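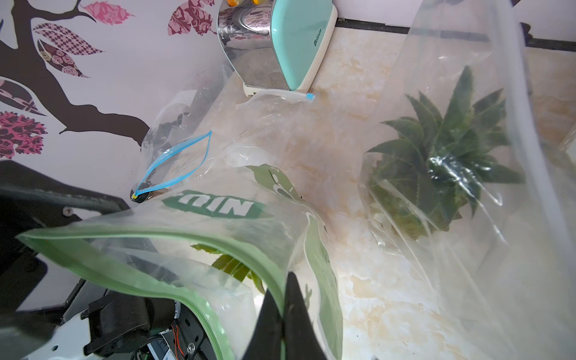

5 min read

Re: [supporters] Ground share and the Turkex offer

Replying to the list and not just to the sender, as several people have asked me the same things in private.

> I've read the summary of the Turkex proposal twice and I still can't see what we would be giving up. They clear what the club owes, they pay for the new pitch, and we play our home games at Skarnard until the work is done. The other choice seems to be another season of bucket collections and hoping for a cup run. I know people are attached to the ground, but half of it is shut anyway. Attendances have been falling since 2021 and the floodlights failed again in the last home game. If somebody wants to put money in, why are we making it hard for them? I would vote yes tomorrow.
>
> Also, can someone confirm whether season tickets would be valid at Skarnard?

I'll take the season ticket question first. The answer in the proposal is yes for league games and no for cup games. Cup tickets would be sold by Skarnard through their own office and the club would get a share after costs. The share isn't stated. I have asked for it in writing and have been told it is still being talked about.

On what we would be giving up, the main thing is the lease. At the moment the club holds the lease on the ground and the trust holds the right to be consulted before it is sold, transferred or used as security. Under the proposal the lease moves to a new company, which Turkex would own, and the club becomes a tenant of that company for 10 years. The right to be consulted doesn't move with it. It isn't mentioned anywhere in the document, so as far as I can tell it simply lapses on the day of the transfer.

That might be an oversight. I've put it to them as one. But I wouldn't vote for it as it stands.

The second thing is the voting. People have been saying the trust keeps its place on the board, and so it does. What changes is the size of the shareholding behind it. Turkex would take 60 per cent of the club. Our stake would be diluted to the point where we couldn't block a change to the articles, and the articles are where the name, the colours and the home town are protected. We'd have a seat at the table and no way of stopping anything decided there.

Third, the debt. The summary says Turkex "clears" it. The full version says Turkex buys it from the present lenders and the club then owes the same amount to Turkex, with no interest for the first 3 years. After that the rate is "to be agreed". I don't think that's a scandal, plenty of clubs are run on owner loans and some of them are run well. But a debt owed to your owner is still a debt, and if the owner loses interest or runs short of money it can be called in. Anyone who has followed lower league football for any length of time can name a club that went that way.

The ground share itself worries me less than it worries others. Skarnard is a decent ground with a good surface, and the last bus back leaves late enough for evening games provided there's no extra time. My concern is that there is no return date. The work on our pitch is described as starting "in June or as soon as practicable" and the finish isn't given at all. I'd want a date, and I'd want something to happen if the date is missed.

On attendances, I don't dispute that they're down. I'd only point out that the covered end was closed for a good part of that time and that the away following in our division has got smaller as well. Moving home games out of town is unlikely to help with either.

The floodlights are a separate matter and I wish people would stop tying them to the vote. The fault is in the supply to the pylon on the car park side. Trunura have quoted for it and the club can afford the repair out of this season's money. It doesn't need a takeover.

There was also a question last week about whether there is any other offer. There was an approach from Nkosi in the spring, for sponsorship of the stand and the youth sides, with no shares involved. It was a good deal smaller than the Turkex figure. The club let it drop once Turkex came in. I've asked if it could be picked up again and the reply from Nkosi was polite and not a no. It wouldn't pay off what we owe. Together with the repayment plan the lenders put forward last season it would probably keep us going, at our own ground, with a smaller playing budget than most of us would like. We might well go down. I'd rather say so now than have it thrown at me later.

So my own position is that I'm not against outside money and I'm not against Turkex. I'm against signing this version. The changes I have asked for are:

- the right to be consulted on the ground written into the new lease
- the name, colours and home town protected by a separate share held by the trust
- the interest rate on the loan fixed now, and notice required before it can be called in
- a date for coming back from Skarnard, with a rent reduction if it slips

None of these would cost Turkex anything if they mean to do what they say they mean to do. If they agree, I'll vote yes and say so on this list.

Please read the full document before the meeting and not only the summary. Paper copies are behind the bar in the clubhouse. The meeting starts at 7.30 pm, and proxy forms have to be handed in before it opens - last time a few people brought theirs at half time in the discussion and they couldn't be counted.

One small request. Could replies be kept under this subject line? The away travel thread has turned into a second argument on the same thing and people looking for coach times can't find them.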